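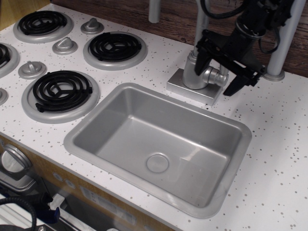 Play kitchen cell is back up after the holidays

Good news for everybody who's been asking me in the hallway: the play kitchen cell at Fullgate is running again as of Tuesday, January 9, 2024, and I only lost one lunch break to it (okay, two, if you count the sandwich I ate standing up).

Quick recap if you missed the grumbling. Before the break the gripper had started closing a little crooked, so it would get hold of a knob fine but slide off it halfway through a turn. We blamed the software for most of a week. Then I put a wrench on the finger screws and one of them moved with hardly any effort at all! So that was that. I pulled both fingers, cleaned out the old thread locker, put in fresh screws from the Hesmont kit and did them up with the small torque driver, the one that lives in the top drawer and had better still be there when you read this.

While I was in there I redid the cables too. The gripper lead had been tied down so tight that it tugged every time the wrist rolled over, and you could see the jacket going shiny at the tie. It has a proper loop of slack now. Please don't tidy it up! I know it looks messy, but the wrist needs that loop when it reaches over to the far side of the sink.

The kitchen itself needed less. I wiped the counter down and checked that the burners and knobs were all still seated, and the faucet got a new dab of mounting putty under the base because it had begun to twist along with its handle. If you find it rocking, stop the run and press it back down before you do anything else. A faucet that's shifted even a hair throws off every taught position at that end of the counter, and then you'll be re-teaching all afternoon like I was in October.

Calibration went better than I'd feared. I touched off 6 points on the counter, ran the Unik routine, didn't like the numbers, found I'd left a clamp loose (my fault, sorry), and ran it again. The second pass came in fine. After that I let it work the back knob and the faucet handle at low speed for about 30 minutes with my hand near the stop button, and it never lost its grip.

A few house rules from here on. Finger screws get checked every 4 weeks, and I've taped a sheet inside the Griffiths cabinet door for initials. Low speed for the first run of the day, please, even if you're in a hurry. And if the arm has been bumped, or you think maybe it was, write it down and redo the touch-off. I won't be mad, I promise, I'd just like to know.

I've got one spare set of fingers left and more on order. The worn pair is in the bag on my desk if anyone wants to see what a loose screw does to a mounting hole over a couple of months (it's kind of impressive). Bookings for the cell are open again on the usual sheet, and the mornings are filling up already, so grab a slot soon if you need one before the end of the month.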